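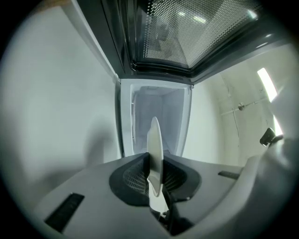
View from the gripper camera, with the microwave door open.

Jekmont hand-held grippers: a month of kitchen tasks

We bought a pair of Jekmont grippers in October to replace our old Brunton set. They are meant for recording demonstrations by hand, which we then use to train a two-arm robot. Most of our tasks are kitchen ones, and the microwave is the hardest of them, so that is where we compared the two sets.

Camera

The lens is very wide. With the gripper pointed at the microwave, you get the finger, the cavity and the door in one view, plus a good part of the wall. The corners go black and straight lines near the sides bend a lot. Our tracking software handled the bending once we ran the calibration, which took 45 minutes the first time. The gripper body fills much of the lower half of the picture, more than it did on the Brunton. I would like some of that space back.

Fingers and grip

The fingers are thin and flat with a rounded tip. They slide over the rim of a plate easily and hold it well when two people's worth of care is taken to keep both hands level. Bowls are harder. Mal-soon So did most of our recording and found the trigger stiff for the first few days. After that she preferred it, as she could hold a plate still for longer without squeezing too far.

We recorded 300 demonstrations with each set. The Jekmont pair lost tracking in 44 of its runs, mostly when a hand was turned inside the microwave. The Brunton pair did worse on the same move, and we stopped using it for that task.

The markers sit on the outer sides of the grippers. From a head camera they are easy to pick up with both hands out in front of you, as when holding a plate of peas near the microwave.
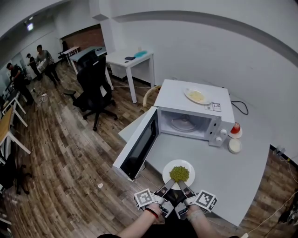

What I would change

The body is wide for a small microwave. It also needs a proper wrist strap in the box. I would buy the pair again for plates and doors, but for small lids we still use the Nulline.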